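3.2 Ingredient Presentation and Order Accuracy

The second study examined whether the way sandwich ingredients are laid out at a counter affects how well new kitchen staff recall an order. Earlier work by Hsieh had shown that recall falls when fillings of similar shape are stored side by side. We repeated that comparison in staff canteens run by Kasetier, using the storage layout already familiar to its employees (Figure 4).
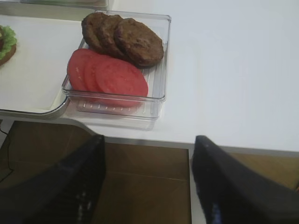 Figure 4. Patties and tomato slices in overlapping rows in a shared clear tray.

A total of 327 trainees took part. Each trainee heard a short order, waited 60 seconds, and then named the fillings in the sequence in which they were to be stacked. Orders were drawn from the Zumis lunch menu, with regional items removed so that no trainee would have an advantage from past work. 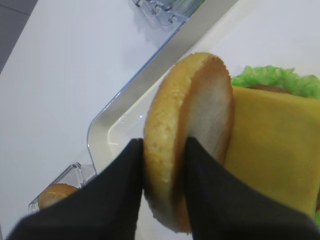
Scoring followed the rules set out by Moroz. A filling named in the wrong position counted as one error, and a filling left out counted as two. Trainees were not told their scores until all sessions at their canteen had ended. Two raters marked every answer sheet, and differences were settled by a third.

Across all canteens, 1148 orders were scored. Of these, 439 contained at least one error. Errors of position were more common than omissions, and most involved the middle layers of the sandwich. The first and last items were seldom missed, in keeping with the usual pattern for spoken lists.

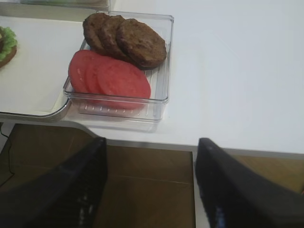 Prior kitchen experience had a smaller effect than expected. Trainees who had worked at the Yurchenko canteen before the study made fewer omissions but did no better on position. Their supervisors, when interviewed in December, reported that orders there are read from a printed slip, and staff therefore have little practice in holding a full sequence in memory. The Bosurero site, where orders are called aloud, showed the reverse pattern, although the group was small and the result should be read with care.

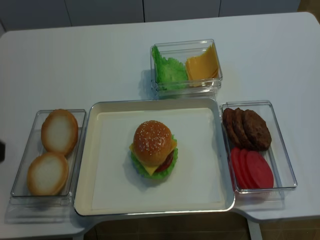

3.3 Limits of the Study

All sessions were held outside meal hours. Noise, waiting customers, and repeated interruptions were absent, and error rates during a lunch service may be higher than those given in this section.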